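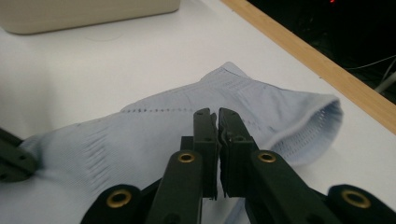 Beneficiary designations and your will: which one controls

Many clients assume that a will governs everything they own. It does not. Retirement accounts, life insurance policies, annuities and accounts marked payable on death pass by contract. The company holding the asset pays whoever is named on its form, and the will is not consulted. If the form and the will disagree, the form usually wins.

We raise the subject now because the file review that Kellell completed in April covered 658 client households. In 54 of them, at least one designation on record did not match the instructions in the current will or trust. In 19, the primary beneficiary had died and no contingent had been named. Letters have gone out to all of the households affected. If you did not receive one, your file either matched or did not contain a copy of the form. We can only compare what we have.

Assets that pass outside the will

The following normally transfer by designation or by title:

Employer retirement plans and individual retirement accounts
Life insurance and annuity contracts
Bank accounts with a payable-on-death instruction
Brokerage accounts with a transfer-on-death registration
Real estate held in joint tenancy with right of survivorship
Assets already titled in the name of a trust

A house held in one name only, a car, household contents and an ordinary checking account will generally pass under the will and go through probate. Some states allow transfer-on-death deeds for real estate and a similar form for vehicles. Ask before relying on either.

Primary, contingent and the share left over

A primary beneficiary takes first. A contingent takes only if no primary survives you or if every primary disclaims. Where there are several primaries and one dies before you, the result depends on the wording of the form and the plan document. Under some forms the share is divided among the survivors. Under others it goes to the deceased person's children, but only where "per stirpes" has been selected or written in. The two outcomes can differ by the whole of one family branch's share, so check which box is marked.

Percentages must add up to 100. Forms using dollar amounts cause trouble as the account value changes, and several custodians no longer accept them.

Divorce and remarriage

State law in many places cancels a designation in favor of a former spouse. Employer plans governed by federal law follow the plan's own records, and a state rule of this kind does not override them. File a new form after a divorce in every case.

In most 401(k) plans a current spouse is the beneficiary by default. Naming anyone else requires the spouse's written consent, witnessed by a notary or plan representative. A prenuptial agreement does not normally satisfy this requirement.

Minor children

An insurer will not pay a large sum directly to a minor. If a child is named outright, a court may have to appoint someone to manage the money, and the child receives the balance on reaching adulthood. A custodian under the state's transfers to minors act, or a trust, avoids this. When naming a trust, use its full title and date.

What to send us

Request a beneficiary confirmation from each company and forward a copy. A statement showing only the account balance is not enough. Clients on the Jindon portal can upload the pages under Estate Documents. Paper copies may be mailed or left at the Grarnen office. Allow 8 business days for a written comparison against your will or trust.

The Arthur checklist, updated May 2023, now has a separate line for contingent beneficiaries and another for the date of the last confirmation. Earlier versions may still be used if both items are added by hand.

This item is general information and is not legal or tax advice for any particular estate.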